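Le café du matin, sans capsules

J'ai arrêté les capsules en mars. La machine fuyait par le bas, la réparation coûtait presque le prix d'une neuve, et j'en avais assez de descendre le sac de capsules vides au point de collecte toutes les deux semaines. Je l'ai donnée pour pièces et je suis revenu à la cafetière à piston que j'avais depuis mes études.

Les premiers jours, le café était mauvais. Trop amer, avec du dépôt au fond de la tasse. Je prenais du café déjà moulu au supermarché, une mouture pour filtre, et je laissais infuser le temps de prendre ma douche, donc beaucoup trop longtemps. C'est Koen Van den Broek, un collègue du troisième étage, qui m'a conseillé d'acheter un moulin. J'ai pris un modèle manuel d'occasion, un Boltance. Il est lent et il faut le tenir bien serré entre les genoux, mais la mouture est régulière.

Depuis, je fais toujours la même chose. Je pèse 40 grammes de grains, je mouds gros, je verse environ 600 ml d'eau que j'ai laissée reposer une minute après l'ébullition. Je remue une fois, je pose le couvercle, j'attends cinq minutes et j'appuie doucement. Si le piston résiste, c'est que la mouture est trop fine. Je note le cran du moulin au crayon sur le paquet, parce que je l'oublie d'un paquet à l'autre.

Pour les grains, j'achète chez Ostrowski, la petite brûlerie derrière la gare. Ils ouvrent à huit heures, ce qui m'oblige à y passer le jeudi avant de prendre le train. Leur mélange maison me va très bien. J'ai aussi goûté un éthiopien, plus acide, que ma compagne préfère et que je trouve un peu maigre avec du lait. On alterne.

Reste la question du transport. Je bois une tasse à la maison et j'emporte le reste. Il ne faut pas laisser le café dans la cafetière à piston : il continue d'infuser sur le marc et il devient âpre. Je le transvase donc tout de suite. Je passe d'abord un peu d'eau bouillante dans le thermos, je vide, puis je verse le café. La différence se sent encore vers onze heures. 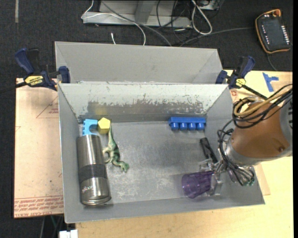 Un thermos en inox, avec une bande de prise en main sombre.

Le lavage, c'est la partie pénible. L'inox garde l'odeur du café, et si on met du thé le lendemain, on le remarque. J'ai essayé le vinaigre, sans grand résultat. Le bicarbonate marche mieux : deux cuillères à café, de l'eau très chaude, une nuit à tremper, puis un coup de goupillon. Pour le couvercle, il faut sortir le joint et le laver à part, sinon il finit par sentir le rance. Je le fais le dimanche soir, quand j'y pense.

Côté budget, je n'ai pas fait de tableau. Le kilo de grains me revient nettement moins cher que les capsules, même chez un torréfacteur. Je bois par contre un peu plus de café qu'avant — la cafetière est grande et je n'aime pas jeter.

Prochain essai : l'infusion à froid, une nuit au frigo, pour cet été. Si quelqu'un a un dosage qui fonctionne avec une mouture grossière, les commentaires sont ouverts.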